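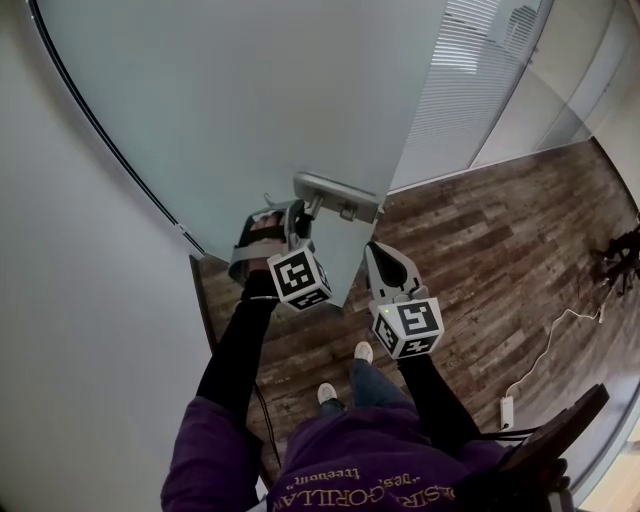
Poignée à levier sur plaque rectangulaire, porte gris clair.

Portes intérieures : questions fréquentes

Cette page rassemble les questions que nous recevons le plus souvent à l'atelier Cemstead. Dernière mise à jour : 25/12/19.

Comment dois-je mesurer ma porte ?
Mesurez le battant seul, sans le cadre, en hauteur, en largeur et en épaisseur. Prenez la largeur en haut et en bas, car dans les maisons anciennes les deux valeurs sont rarement égales. Envoyez-nous la plus petite.

Ma poignée ne remonte plus complètement. Faut-il changer la serrure ?
Pas toujours. Le plus souvent, le ressort de rappel est fatigué ou les vis de la plaque sont trop serrées. Desserrez-les d'un quart de tour et essayez de nouveau. Si le levier reste bas, commandez un ressort Riedl de la taille correspondante.

Est-ce que les plaques Rivia conviennent à une porte déjà percée ?
Oui, si l'ancienne plaque n'était pas plus large que la nouvelle. Dans le cas contraire, une trace restera visible et il faudra reboucher et repeindre.

Quel vitrage choisir pour une salle de bains ?
Nous conseillons le verre dépoli. Il laisse passer la lumière et ne montre que des formes floues. Le verre strié est également possible, mais il est plus difficile à nettoyer. 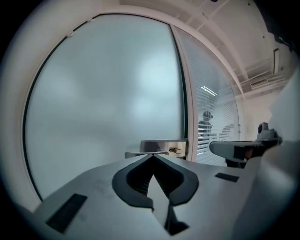 Panneau de porte en verre dépoli.

Comment nettoyer le verre dépoli ?
Avec de l'eau tiède et très peu de savon, puis un chiffon sec. N'utilisez pas de produit gras sur la face mate. Pour les traces de doigts, nous vendons le nettoyant Stikum en flacon.

Quel est le délai de livraison ?
Il faut compter environ 9 jours ouvrables pour une porte pleine et 11 pour une porte vitrée. Les commandes passées pendant les fêtes sont préparées en janvier.

Puis-je rendre une porte coupée sur mesure ?
Malheureusement non. Les poignées et les plaques sont reprises dans leur emballage d'origine.

À qui puis-je écrire pour une question technique ?
À Vaughan Mahuika, par le formulaire de contact. Merci de joindre vos mesures et le sens d'ouverture.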